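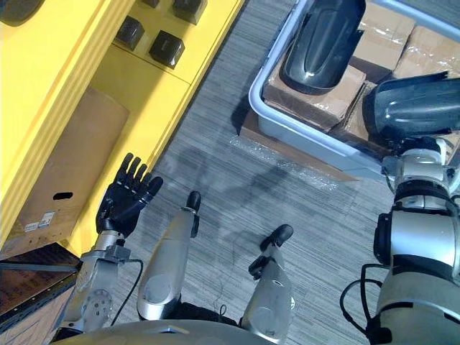

Figure 4. Parts bin and yellow shelving unit at the Munwood site.

3.2 Storage and packing of moulded parts

Moulded parts reach Munwood from the Michiels plant in mixed loads and are held in plastic bins until they are moved to shelving. The bins are filled with packing material, which keeps glossy surfaces from rubbing against one another. Figure 4 shows a light grey bin of this kind, with a glossy black curved part over it and the shelving on the other side of the working area. The floor is carpeted.

We logged 1,433 parts over the study period, out of roughly 2,000 delivered. Each part was checked for surface marks on leaving the bin and again after a night on the shelf. Marks were most common on curved pieces packed near the rim, where the filling tends to settle and leave the upper edge bare. Topping up the filling before transport reduced this — the effect was clearest in the Skastumport loads, which travel furthest.

Shelf position made little difference. Parts stored on the lowest level gathered more dust, but this wiped off and was not recorded as damage. Bins from Brekivness were left out of the comparison, as they have a different rim and are packed by another method.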